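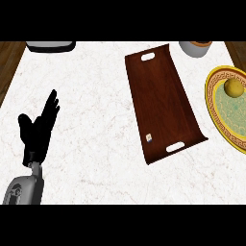 4.2 Do stone countertops raise the asking price?

Sellers' guides in the Rakmont area repeat the claim that a stone countertop pays for itself at resale. We found little to back it up. The claim is usually traced to Mladenović, whose survey asked agents what they thought buyers wanted. It did not ask buyers, and it did not look at closing prices. Later guides cite the survey as if it had done both.

Our own sample covers 131 listings in two districts, Flundura and Kidlow, collected up to February. At first glance the guides look right: homes whose listings mention marble or granite were priced higher in both districts. Most of the gap goes away once floor area and year of last renovation are entered (Table 3). What is left is small, and in Kidlow it has the wrong sign.

Figure 2. White marble countertop surface.

There are good reasons to doubt even the small effect that survives in Flundura. Listing text is written by people with something to sell, and "marble" is used loosely. We could check the material against permit records for only 7 of the homes, and in 2 of those the permit named a different product. We have no way of knowing how far this error runs through the rest of the sample. If it is more common in expensive listings, our estimate is too high.

A second problem is timing. Owners who replace a countertop often replace the sink, the floor and the lighting in the same job. Around 70 percent of the listings that mention stone also mention at least one other kitchen upgrade. A regression cannot cleanly separate changes that nearly always arrive together, and we are wary of earlier work that reports a single dollar figure for the countertop alone.

We therefore treat the stone variable as a marker of recent spending on the kitchen and drop it from the models in Section 5.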